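Granbridge Neighbours Help Pages
Home and Garden > Kitchen and Laundry

Hard water marks in the kettle keep coming back after descaling

Posted by Chiharu Kawaguchi, 13/07/2024

Good morning to all. I moved to Granbridge in spring from a town where the water was very soft, and I have now a difficulty with my kettle. It is a Koval, steel inside, and after one week of normal use there is a white skin on the bottom and small flakes in the tea. I have descaled it already 3 times with the Rallel powder from the supermarket. Each time it looks new, and some days later the white skin is there again.

My questions are these. Is it a fault of the kettle, so that I should send it back? Is it bad for the health to drink the flakes? And is a filter jug worth the money, or would I only be buying cartridges for the rest of my life? I have read many opinions and they do not agree with each other. My neighbour told me to boil a potato in it, but I did not try this.

I drink perhaps five cups in a day and I usually leave the remaining water inside overnight, if this is important. I thank you in advance for your patience with my English.

17 people found this useful to read

Posted by lindenroad72

Welcome to the hard water club. Your kettle is fine, don't send it back. Everybody on this side of the river has the same thing and the flakes are only chalk, you have more of it in a piece of cheese. Empty it at night. White vinegar is cheaper than powder.

Posted by Marrow_and_Beans

I lived in this area for a long time and I also came here from another country, so I remember well the surprise of the first kettle. I will try to reply to each point.

The kettle is not faulty. When hard water is heated, the calcium in it comes out and sits on the hottest place, and in your model this is the bottom plate. A more expensive kettle will do the same. What makes a big difference is the habit of leaving water inside. Pour it out in the evening, leave the lid open, and you will see the skin grow much more slowly. Boil only the water for the cups you want.

About the health, limescale in ordinary drinking water is not considered harmful. The taste and the look are unpleasant, I agree. Many kettles have a small mesh in the spout which catches the flakes. Take it out and leave it in a cup with vinegar for one hour, then brush it with an old toothbrush. If yours has a hole in the mesh, you can usually buy only this part.

For the descaling itself I use citric acid from the baking shelf. One big spoon in half a litre of water, bring it to the boil, switch off, wait for twenty minutes and rinse well. After that boil clean water one time and throw it away. Do not mix it with any bleach product. Vinegar does the job too, but the whole flat smells like a pickle jar and my husband complains until Sunday.

The filter jug I bought was a Kodex. It helped, and the tea had less of this film on the top. But the cartridge must be changed on time, and I was not so disciplined. In August I went away and left it standing full in the warm kitchen, and when I returned I did not want to drink from it. If you are a person who writes things in a calendar, buy one. If not, save your money and descale every second week.

The potato I have heard of also. I think it makes only a warm potato.

Posted by tapwasher

Depends what you mean by hard. You can type your postcode on the water company's site and it gives you the number. Mine was higher than I expected. I would do that before buying anything.

Chiharu Kawaguchi replied

Thank you very much to all three. I emptied the kettle each evening as you advised and already I see less of the white skin. I will buy the citric acid and wait with the jug.

This page has been viewed 1,579 times. 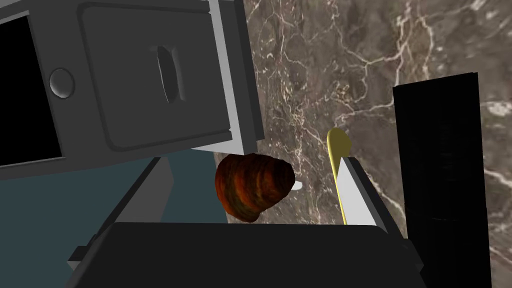
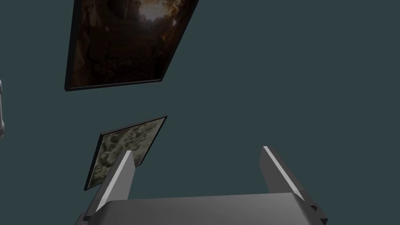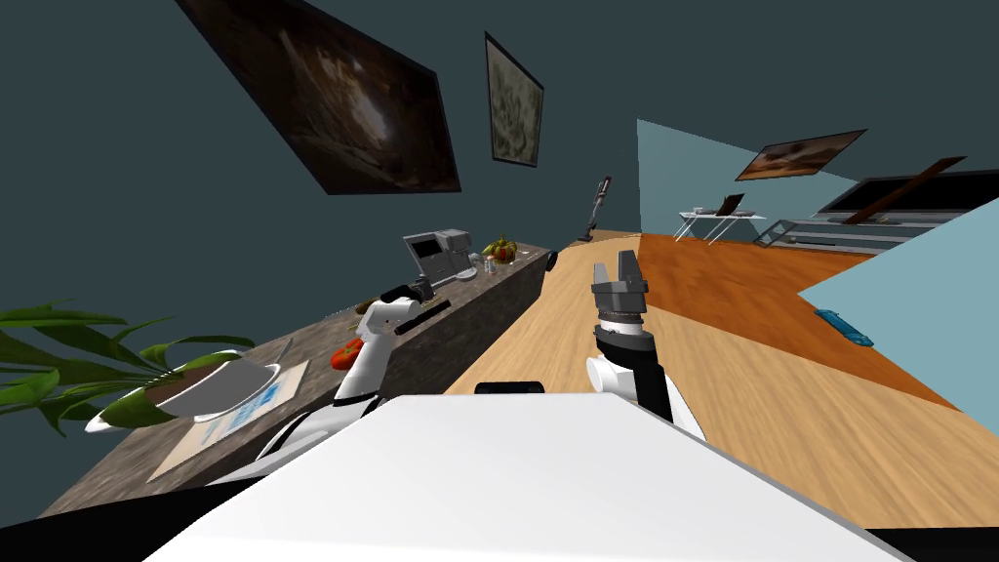 Kitchen and Laundry Team, Granbridge Neighbours

Replies on this page are the views of the members who wrote them. To add your own reply, please sign in first. Replies longer than 900 words may be shortened by the team.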